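Position Announcement: Supply and Sorting Room Assistant (Part-Time)

Ullstead Center for Adult Learning, Office of Facilities and Materials

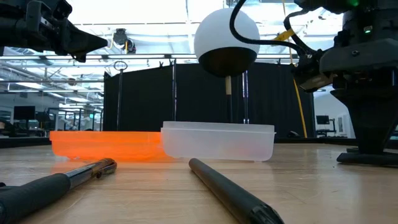
A plastic tray, a plastic container and pens on a worktable.

Posted June 8, 2025

The Ullstead Center for Adult Learning invites applications for the position of Supply and Sorting Room Assistant. The position is part-time, at 19 hours per week, and is based at the Center's main building on Salazar Street. The appointment is for one year, with the possibility of renewal subject to funding and satisfactory performance.

About the Center

The Ullstead Center for Adult Learning offers evening and daytime instruction in reading, writing, bookkeeping, drafting and citizenship preparation. The Center enrolls over 2000 learners in a typical year. All classes are held in the main building and in the Tellell Annex, a short walk away on the same street.

Learners are not required to bring their own writing materials. Each classroom is provided with a desk set at the start of every session, consisting of pens, pencils, erasers, clips and other small articles, held in open plastic trays and containers. Desk sets are prepared in the Supply and Sorting Room, delivered to the classrooms, and returned to the room when the session ends. The Center currently maintains 238 desk sets, divided between the two buildings.

Purpose of the Position

The Assistant prepares, checks, repairs and stores the desk sets and keeps the Supply and Sorting Room in good order. The Assistant reports to the Materials Supervisor, Corina Danzer, and works alongside one full-time Materials Clerk, Jhun Calimlim.

Much of the work is done at a table and involves the handling of small objects. Returned sets are seldom in the condition in which they left. Pens arrive without caps, and personal belongings are often mixed in with Center property. The Assistant is expected to work through such material steadily and to leave each set complete and ready for use.

Duties

The Assistant will:

Receive returned trays and containers from both buildings and enter them in the room register.

Empty each tray onto the worktable, separate pens, pencils and other articles by type, and return each article to its assigned container.

Test pens on scrap paper. Pens that write are returned to stock. Refillable pens that do not write are placed in the refill tray, and all others are placed in the discard bin.

Wash trays and containers by hand with mild soap, dry them fully and inspect them for cracks. Cracked containers are withdrawn from use.

Assemble desk sets according to the packing card for each classroom. Packing cards are revised each November, and the Assistant will take part in the revision.

Wipe down the worktables at the end of every shift. Abrasive pads and scouring powder are not used on the tabletops or on any plastic container.

Log lost property and hold it for 60 days, after which it is passed to the front office.

Deliver desk sets to classrooms by cart before the start of the evening session.

Notify the Materials Supervisor when stock of any article falls below the level marked on the shelf.

Perform other related duties as assigned.

Working Conditions

The Supply and Sorting Room is on the ground floor, next to the loading entrance. It contains worktables, open shelving, a sink and a desk with a computer. Seating is available at the tables, and the Assistant may sit or stand as preferred. The room is heated in winter. It is not air-conditioned, although fans are provided.

The position requires the ability to handle small articles for extended periods, to lift boxes weighing up to 25 pounds with or without reasonable accommodation, and to push a loaded cart between the two buildings. The route to the Tellell Annex is paved and level. During heavy rain or snow, deliveries to the Annex are made by van, and the Assistant is not required to drive.

Aprons and gloves are supplied. Ink stains are a regular feature of the work and applicants should dress accordingly. Closed shoes must be worn in the room at all times.

Schedule

Shifts are normally worked in the early afternoon, ending before evening classes begin. The exact pattern of hours will be agreed with the successful applicant. Additional hours may be offered in the first week of each term, when all sets are checked and issued together - these are optional and are paid at the regular rate. The room is closed on all holidays observed by the Center.

Required Qualifications

A high school diploma or equivalent.

The ability to read and follow packing cards and written instructions in English.

The ability to keep clear handwritten and computer records.

Care and patience in repetitive manual work.

Eligibility to work in the United States.

Preferred Qualifications

Experience in a stockroom, library, school office, mailroom or similar setting.

Basic familiarity with spreadsheets.

Knowledge of a second language spoken by learners at the Center, in particular Spanish or Tagalog.

Applicants who do not hold the preferred qualifications are encouraged to apply. Training is provided during the first three weeks of employment, including instruction in the room register, the packing cards and the refilling of the pen types in regular use.

Compensation and Benefits

The position is paid hourly at Grade 2 of the Center's support staff scale. The current scale is available from the personnel office on request. Benefits include paid sick leave and paid holidays on a prorated basis, free enrollment in one Center course per term, and use of the staff parking lot on Salazar Street. The position does not include health insurance.

How to Apply

Applicants should submit the following:

A completed support staff application form, available at the front office of either building.

A letter of no more than one page, describing the applicant's interest in the position and any relevant experience. Unpaid experience, including work in the home, may be described.

The names and telephone numbers of two references, at least one of whom has supervised the applicant in paid or unpaid work.

Applications may be delivered in person or sent by mail to the Personnel Office, Ullstead Center for Adult Learning, to the attention of Bienvenido Tiongson. Applications should be marked "Sorting Room Assistant" on the outside of the envelope. Review of applications will begin two weeks after the posting date and will continue until the position is filled.

Selection Process

Applications will be reviewed by the Materials Supervisor and the Personnel Officer. Selected applicants will be invited to an interview and a short practical exercise, both held in the Supply and Sorting Room on the same visit. In the exercise, the applicant is given one returned desk set and the matching packing card and is asked to sort, test and repack the set. Speed is not scored. The exercise lasts 20 minutes, and applicants are paid for their time at the starting hourly rate.

References will be contacted only after the interview and with the applicant's knowledge. All applicants, whether or not they are selected for interview, will be notified of the outcome in writing.

Applicants who wish to see the room before applying may arrange a visit through Jhun Calimlim at the loading entrance desk. Visits are short and have no bearing on selection.

Accommodation and Equal Opportunity

The Ullstead Center for Adult Learning is an equal opportunity employer. Employment decisions are made without regard to race, color, religion, sex, national origin, age, disability, veteran status or any other status protected by law. Applicants who need an accommodation at any stage of the process, including a different format for the practical exercise, should contact the Personnel Office when submitting their application or as soon as the need becomes known. Worktable height and seating can be adjusted for the successful applicant.

Questions about the duties of the position should be directed to Corina Danzer, Materials Supervisor. Questions about pay, eligibility or the application form should be directed to Bienvenido Tiongson, Personnel Officer. Large-print copies of this announcement are available at the front office.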